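Laundry tips for people who let the arms do the folding

I've been living with the Drollmont two-arm folding kit for a few weeks now (I got mine in March), and so many of you asked about it after the ironing board page that I figured I'd put everything in one place. It's a tabletop kit, it sells for $429, and no, it won't do your fitted sheets. It does T-shirts, thin sweaters, pillowcases and dish towels, and it does them slowly. I love it anyway!

First thing: give it a real table. I tried mine on the folding card table in the basement and the whole thing wobbled every time an arm reached out, and the shirts came out looking like I'd folded them on a bus. On the old wooden table upstairs it's a different machine. Tighten the clamps before every session, too. I check mine by grabbing the rail and giving it a good tug.

Second, keep the middle clear. Finished stuff goes in the far left corner, whatever's next waits over on the right, and the space between belongs to the arms. My coffee mug used to live there (you can guess how that went). If you've got a busy table runner or a plaid cloth, take it off. The kit finds edges much better on plain wood, even wood with a strong grain like mine.

Stack with the heavy things at the bottom and the tees on top. I run darks first, then the bright shirts, then the light stuff, mostly so I only have to mess with the lamp once. Pale fabric under a strong bulb gave me the most do-overs, and turning the lamp toward the wall fixed nearly all of them.

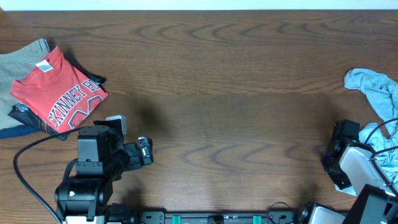
Ingvild Öberg wrote in to say she gave up on the Drollmont after two weekends and went back to folding by hand in front of the TV, and that anybody with kids should know it takes her 9 minutes to get through a basket it would chew on all evening. Fair enough, Ingvild! If speed is what you're after, save your money. I start mine after supper and go do the dishes within earshot, and by the time the pans are dry there's a pile I didn't have to fold.

A few more things I've picked up:

Shake everything out before you set it down. A shirt that's balled up tight takes the arms forever to open, and one good snap over the table saves a lot of poking.

Run your cables out to the sides and leave some slack. Mine pulled tight once on a long reach and the arm just quit in the middle of a sleeve.

Wipe the little camera lenses with a dry glasses cloth. Lint is the enemy here. Dryer sheets seem to make it worse, so I switched to wool balls.

Buttons face down, zippers closed, drawstrings tucked in. Hoodies I still do myself.

The Giddale spare finger pads fit fine and grip slippery fabric better than the ones in the box. The Drollmont booklet says to change pads every 1,000 folds. I haven't gotten there yet, but one of mine is already looking shiny, so I'd order a set early.

Next up I'm trying it on cloth napkins, starched and unstarched.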